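Grunderano toy room – small parts and balls check, January
Checked by: Arvo Pesonen, room 3

1. Bin labels
OK. Label on the lower bin is peeling, replace.

2. Blocks and rings
OK. Two chipped blocks taken out.

3. Soft toys
Seams checked. One rabbit needs sewing – in the repair box.

4. Balls
Check for splits, holes and loose pieces. Any ball that fits through the choke test tube goes to the office. Green ball has a small dark hole or dimple in one side. Keep it out of the bin until I have pressed it and checked for a split.

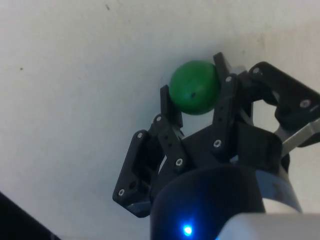

5. Shelf fixings
Top shelf tight. Left bracket on the window shelf needs a longer screw.

6. Floor mats
Not done. Carry over to the next check.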